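Hanging Storage for Stemmed Plastic Glasses
Project report, home and interior design elective
April 2025

My partner on this was Yaroslav Marchuk, and our supervisor was Taras Hordiienko. We started back in September with a way bigger idea (a whole shelf system for dorm kitchens!) and Taras talked us down to one question: where do you put plastic wine glasses in a kitchen with almost no cabinets? At Plovemau, the dorm I live in, I get one shelf. It's 314 mm deep and I share it with a rice cooker. Standing up, the glasses eat the whole thing and fall over every time somebody grabs a plate.

So we went with a hanging rack, the chrome kind with a round base and curly arms that hold each glass by the foot. 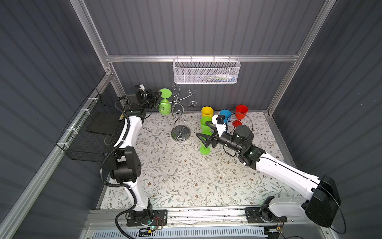
Our first plan was to sort by color, one color per arm, and I was very attached to it. It looked great on paper. Then we had to load the thing, and you end up hunting for the right arm while the pile next to you gets in the way. Yaroslav gave up on colors on day 2 and just put the next glass wherever there was room. His way was a lot less annoying - I admit it. 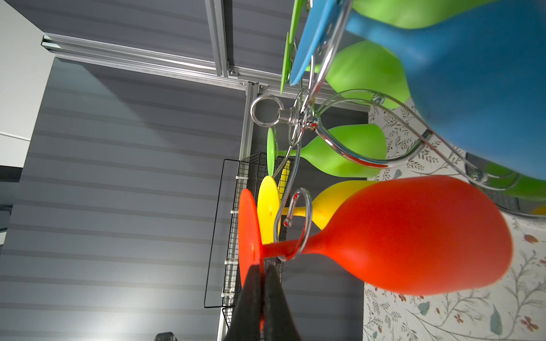
Spacing was the part I got wrong in my proposal. I had drawn every glass hanging straight down with a nice gap around it, like in the Lustari catalog pages I used for my mood board. On a rack this compact the bowls are what decide everything, and they want to sit over each other. The red one and the yellow one behind it show it pretty well, with the two feet side by side and the yellow bowl partly hidden. It means you should think about which glass has to come off first, and my drawing had nothing on that at all.

We also wrote up a short survey and got 18 answers from people on my floor. Most of them said they'd use a rack if it stayed out on the counter, and a few said it would just turn into a place for hanging keys. Fair enough.

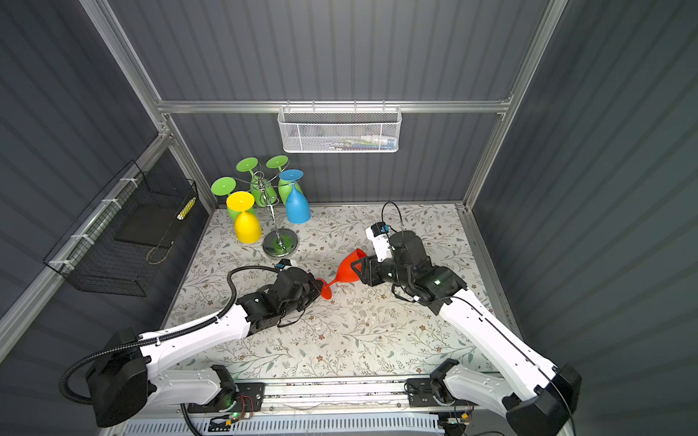 Yaroslav thinks I'm underselling the upside-down part, and he asked me to put his view in: hanging with the bowl down keeps dust out, and for him that matters more than saving shelf space. I still say space comes first, but we kept both as goals in the final version.

For the write-up we named our layout Moya. It's just a loading order, really - lower arms first, then the upper ones, turning the base a little as you go. Our notes ran to nearly 259 lines and you're getting the short version. 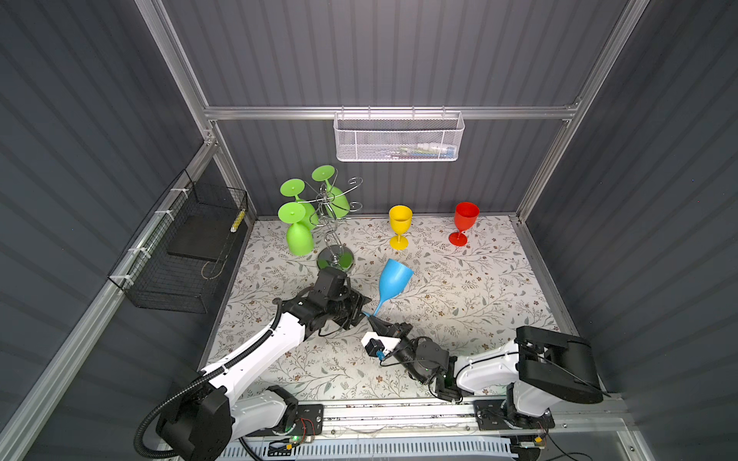 Fig. 4. Blue glass and chrome rack on the floral cloth.

If we did it again I'd measure the bowls before drawing anything, and I'd try a rack with fewer curls. Yaroslav wants to test mugs next. I don't think mugs will work.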